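Flolano Cargo Liner
Part no. 866
Made by Irkholm. Sold and fitted by Talebi Auto Trim, Nurkevbridge.

The Flolano is a one-piece molded liner for the cargo area of wagons, hatchbacks and small SUVs. It covers the load floor from the back of the rear seats to the tailgate sill and has a raised lip on all four sides. We have carried Irkholm floor products for several years, and this is the liner we fit most often.

The standard size measures 44 inches from front to back. The width depends on the vehicle. Each liner is molded for a particular body, so please have your make, model, year and trim level ready when you order. Trim level matters more than people expect. Cars with a spare tire under the floor often have a different floor height from the same car with a repair kit, and the liner for one will not sit flat in the other.

Material

The liner is made of a flexible rubber-type compound that bends without cracking in cold weather. The top surface has a shallow grid pattern that gives boxes and bags some grip. The underside has small nibs that hold it against factory carpet. There is no glue, tape or hook-and-loop strip anywhere on it, and it can be lifted out by one person.

A new liner has a mild rubber smell. Leave it unrolled in a garage or on a porch for a day before putting it in the car and most of the smell will go. It ships rolled, and the corners may stay curled at first. Lay it face down on a warm floor overnight. Do not use a heat gun, which can leave shiny marks and pull the lip out of shape.

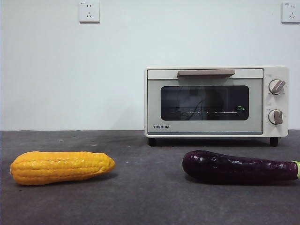

The lip stands high enough to hold a spilled gallon of milk on level ground. It will not hold it if you brake hard or park on a slope, so wipe up liquid when you find it. The lip folds down at the tailgate side when something heavy slides over it and comes back up afterward.

What it fits

We keep liners on the shelf for 16 vehicle bodies. Others come from the Irkholm warehouse and can be picked up at the shop or shipped. If your vehicle has a sliding cargo floor, a factory rail system or a third row of seats, call first. For three-row vehicles there are two versions, one for use with the third row up and one for use with it folded. They are not interchangeable and cannot be joined.

We do not recommend trimming a liner made for another car. Once the lip is cut, water runs straight off the edge and onto the carpet. Trimmed liners cannot be returned.

Fitting

Most customers fit the liner themselves. Empty the cargo area, vacuum the carpet and remove any mat already there. A second mat underneath will make the liner slide. Put the front edge in first, against the seat backs, then lower the rest and press the corners down. Check that the seat backs still fold and lock, and that the tailgate closes without touching the lip. If the tailgate rubs, the liner is usually too far back by half an inch.

Cargo hooks remain usable on most bodies. On a few, the hooks sit under the lip and you will need to lift the edge to reach them. The fit list at the counter shows which ones.

If you would like us to do it, fitting is free with purchase. Bring the car in with the cargo area empty. Doğukan Tatlı handles fitting in the mornings and Thabiso Venter in the afternoons. 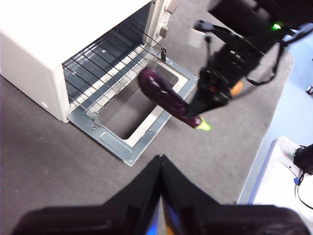

White toaster oven with wire rack.

Cleaning

Shake off loose dirt, then wash the liner with warm water and a little dish soap. Use a soft brush on the grid. Rinse it and stand it on edge to dry. Make sure the underside is dry before it goes back in, or damp will stay in the carpet.

Road salt leaves a white haze that may need a second wash. Pet hair comes off best when the liner is dry, with a rubber glove or a damp cloth. Do not use tire shine, silicone dressing or any cleaner with a petroleum solvent. Dressings make the surface slick, and groceries will end up at the other end of the car. A pressure washer is fine on the wide fan setting.

Options

Color: black or gray. Gray is made to order and usually takes longer.

Bumper flap: a fold-out piece that covers the sill and rear bumper while you load. It attaches to the tailgate side with snaps. Order it with the liner, as the snaps are set at the factory.

Seat-back panel: covers the backs of the rear seats when they are folded. Available as a single piece or split to match the seats.

Divider blocks: four blocks that press into the grid and keep small items from moving. They are meant for light loads. They will not stop a toolbox or a propane tank, and those should be strapped to the cargo hooks.

Returns and warranty

An unused liner can be returned within 100 days with the receipt. It does not need to be in the original sleeve, but it does need to be clean and uncut. Custom orders in gray can be exchanged for a wrong fit only.

Irkholm covers the liner against splitting and against the lip separating for as long as you own the vehicle it was bought for. Burns, cuts, chewing and solvent damage are not covered. Bring the liner and receipt to the shop, or send two photos of the damage with the part number, which is molded into the underside near the left front corner.

Ordering

Orders placed before noon for stocked bodies are ready for pickup the same afternoon. For warehouse orders we will call when the liner arrives. Shipped liners go out in a long box and need a signature.

For fit questions, ask for Zübeyde Ertürk at the parts counter. For fleet and dealer pricing, ask for Declan Ó Dubhghaill.

Also from Irkholm: front floor liners, rear floor liners, door sill guards, bumper flap (sold separately for Flolano liners with factory snaps).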